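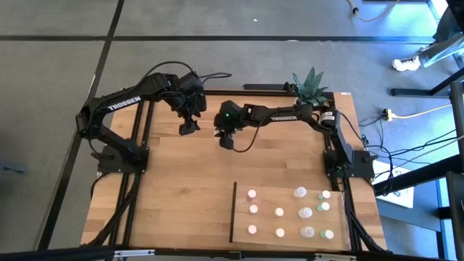 Six months with the Cesero butcher-block oil

I bought a tin of this in September, when our kitchen bench had gone so dry it was drinking up every splash of tea. I'd been using the Grarham mineral oil for years and was pretty happy with it, but the shop had run out and the bloke at the counter swore by Cesero. So home it came - 900 ml, which is a lot of oil for one bench and a couple of chopping boards!

Putting it on

It's thicker than I'm used to. Sand lightly, wipe the dust off, then work it along the grain with an old cotton T-shirt (don't use a coloured one, I did, and spent ages picking maroon fluff out of the joins). The tin says to leave it 2 hours before buffing. I'd give it overnight if you can keep the family out of the kitchen. The first coat vanished into the wood and I very nearly rang the shop to complain. The second sat up nicely and the colour came through, all those tan and honey strips looking like someone had turned the lights on.

The smell

Citrusy, a bit like floor cleaner. It hung about for a couple of days and my toast tasted faintly of orange, or I imagined it did. If you're sensitive to that sort of thing, open the windows or go for the Chauke one, which has hardly any scent but goes tacky in humid weather. Ours did, anyway, all one sticky summer, and the newspaper stuck to it.

How it's lasted

Better than the Grarham. Water still beads near the kettle, and I've only topped up the patch beside the sink. Beetroot marks came off with a damp cloth. Turmeric did not, but I don't think any oil on earth would save you there.

Grumbles

The lid. It's one of those press-in ones that needs a screwdriver, and mine's now so bent that I've decanted the rest into a jam jar. I'd also love a smaller size. Clestard do a little tin of their board wax and it's perfect for a single board, so I'll keep buying that for presents.

Four stars from me, and I've got enough left to start on the outdoor table.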